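Search this site
Enter keywords
Search

Visit Report: Software Group, Annan Laboratory
November
Prepared by Kerubo Were, Office of Technical Partnerships

Four members of this office visited the Annan laboratory in November at the invitation of its software group. The purpose of the visit was to review the control and perception software that the laboratory has been developing for benchtop manipulation, and to judge whether parts of it could be shared with our own teaching facilities. The group was received at the main entrance at 9:30 a.m. by Kwame Agyeman, who leads software integration and who remained with us for the full day.

The morning opened with a short presentation on the structure of the program. The laboratory maintains three software packages. Juto handles motion planning and low-level control. Malteo covers perception, which in this laboratory means object detection, pose estimation and the reading of instruments. Flornness is the newest of the three and is the tool used to describe tasks, schedule trials and store results. Until last year these functions were held in a single code base. Mr. Agyeman explained that the separation was made after a change to the camera drivers stopped all arm motion for the better part of a week.

Each package now has its own release schedule and its own test suite. Flornness runs 267 regression tests before any change is accepted, and a failure in one of them blocks the release until a named member of staff has signed for it. We were shown the sign-off log. Several entries had been open for longer than the laboratory's own guidelines permit, and our hosts acknowledged that staffing has not kept pace with the number of stations.

The main part of the visit was given to the measuring and dispensing work. The task family is simple to state: an object is placed on a weighing platform, a quantity of material is dispensed, and the system must decide when to stop. The software difficulty lies in the stopping decision. A scale reports late, because its own filtering smooths the signal, and a squeeze bottle continues to release material after the grip has been relaxed. Juto therefore plans each squeeze against a predicted weight, with the reported weight used as a correction. The prediction model is refitted after every trial.

We asked why the weight is not taken directly from the scale by cable. Mr. Agyeman replied that a cabled instrument is available in the laboratory and is used to check results, but that the research question concerns equipment of the ordinary kitchen type, with no data port assumed. The value must be read from the display by camera. Malteo treats a display as having three possible states, namely readable, unreadable and blank, and only the first may be passed to the planner.

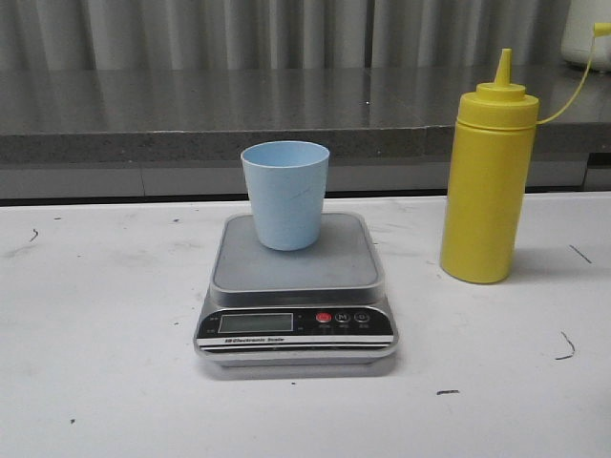 The distinction between the second and third states was the subject of some discussion. An unreadable display calls for another view or a short wait. A blank one calls for a different plan altogether, beginning with the power button, and the planner must not treat it as a reading of zero. An earlier version of Malteo did so. The result was a series of trials in which the system believed that an empty platform had been confirmed and proceeded to dispense. The fault was found during a review of stored logs, and a separate test for it now forms part of every release.

A second topic was the placing of the cup. The planner prefers a position near the center of the platform, but it will accept a placement to the rear if the rim remains clear and the controls can still be reached. The acceptable region is computed from the estimated outline of the platform, with a margin that the operator may adjust. Our party considered the default margin generous. Ms. Were's notes from the session record that the point was put to the software group, who agreed to supply the figures on which the margin was based.

Perception data are drawn from a library of 3000 labeled views. Labeling is done in the laboratory, and every view is checked by a second person. The library includes worn and marked work surfaces, for the practical purpose of teaching the detector that a dark mark on a table is not an object. We were told that false detections of this kind were once the most frequent cause of abandoned trials. Thin features, such as the nozzle of a bottle or the tether of its cap, remain a known weakness. The pose estimator tends to fit the body of the bottle well and to lose the tether entirely, with the result that the planned grasp may pass too close to it. A correction is under development, and no release date was offered.

After lunch the group was shown the operator tools. The Flornness console presents each trial as a timeline, with the camera view, the planned path and the estimated weight held in step. An operator may stop at any point, inspect what the planner believed at that moment, and rerun the decision with altered settings. Two members of our party tried the console and were able to trace a failed trial to its source with very little guidance. The search function is less satisfactory. It accepts only trial numbers, and a visitor who wishes to find all trials with a blank display must ask a member of staff to write the query.

Control timing was reviewed last. Juto updates its plan 30 times per second, and the laboratory keeps full logs for 24 hours before reducing them to summaries. We expressed concern that this period is short for shared use, particularly where a partner institution may not examine its results until the following week. Mr. Agyeman undertook to raise the matter with those responsible for storage.

The following points were agreed before departure:

- The laboratory will provide read access to the Malteo test suite, including the display-state tests.
- This office will prepare a short statement of teaching needs, limited to perception and task description.
- Extended log storage will be considered separately, with costs to be set out by the laboratory.
- A return visit by two members of the Annan software group will be arranged for the spring.

The office records its thanks to Mr. Agyeman and his colleagues for a well-organized and candid program. Copies of the presentation slides are held by Ms. Were and may be requested by staff.

Contact | Copyright Office of Technical Partnerships | Back to top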